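November – notebook, Sanna bench
Posted by the Grunen handling group

Open day went so well! Doors at 10, and we had 39 visitors through before lunch, most of them heading straight for the cloth table. We ran the green cloth all morning with the drinks shelves behind – I love how much the Skevard crowd asked about finger angle and pad shape.
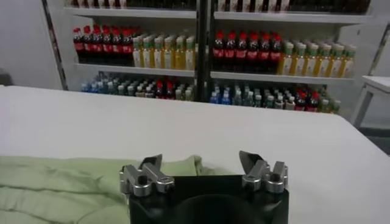 Best question of the day: could it find a corner if you just dropped the cloth any old way? We let people drop it themselves after that – four tries each, and the line got long fast. Flunex logged 160 attempts, which is a lovely pile of data to dig into.

To do: check pad wear, copy logs to the shared drive, send Skevard the grip settings they wanted.

Contact the Sanna bench | © Grunen | Back to top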